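Leave the Floor Alone

I spent most of my twenties wanting a house with pretty floors. I had a folder of clippings (actual paper, cut out with actual scissors) and it was nearly all reclaimed oak and those patterned tiles you see in restaurants that charge too much for toast. Now I live with plain gray floors and I will argue with anyone, at any party, that they're the best thing about the place.

My case starts with the oak. When we bought the house in Druvton the previous owners had put it in the whole ground floor, and oh, it was gorgeous. Visitors took their shoes off without being asked. I took mine off too, and then I started buying felt pads. Felt pads for the chairs, felt pads for the table, felt pads for a plant stand. I had a drawer of them! I once woke my husband up to ask whether he'd dragged the ottoman. That is no way to live with a floor.

Then the dishwasher leaked in October and the boards by the kitchen door lifted up like little canoes. The quote to fix them came from a man named Trevor Birkett, who was very decent about it and also wanted more than 559 dollars before he'd so much as looked underneath. He asked me what I did in the room. I said cook, mostly, and let the dog in and out. He asked why I had that floor, then. I thought about it for the whole evening and all I could come up with was that other people liked it.

So out it came, and we painted what was there. Gray. The can said Nuttall on it and the color had a fancy name I've forgotten, but it's gray, the gray of a sidewalk. It took 3 coats and a weekend of eating sandwiches on the stairs.

I know what the magazines say. My sister sends me the links. The current line seems to be that a floor should "anchor" a room, or "tell a story," and there's a whole feature in Rustier on picking boards that look two hundred years old and were made last spring. I have nothing against old boards if they came with your house. But paying extra for wear that somebody else put in, and then being scared to add any of your own? That one I can't follow.

A floor is for standing on. You drop things on it, you stand there holding whatever you're holding, you look down to see where your feet are. I've dropped a full pan of lasagna on mine and the cleanup took one song. The kids next door do chalk on it when it rains. There's a scrape by the back door from the day we moved the freezer and I've never thought about buying a pad for it.

The one real complaint I'll grant is that it's cold in the morning. Fine. Wear slippers. I got mine at Totis on sale and they've outlasted two rugs.

What bugs me, I guess, is how much of a house gets chosen for the ten minutes when company walks in. The counters you can't put a lemon on, the white sofa with its own blanket. My aunt had a living room for 72 years, if you count the one she grew up with, and I don't believe she ever sat down in it. She sat in the kitchen, on linoleum, with her feet up on the other chair, and so did everybody who came to see her.
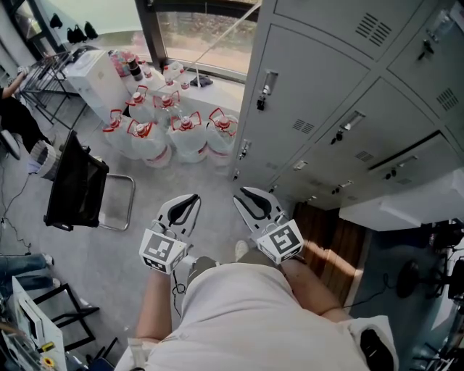
Jordan Sedgwick: I agree about the felt pads but not about paint. We did ours the same way and it was peeling by the sink inside a year, and touching it up never quite matches. Sheet linoleum like your aunt's would have been my pick. Did you put any kind of sealer over the top coat?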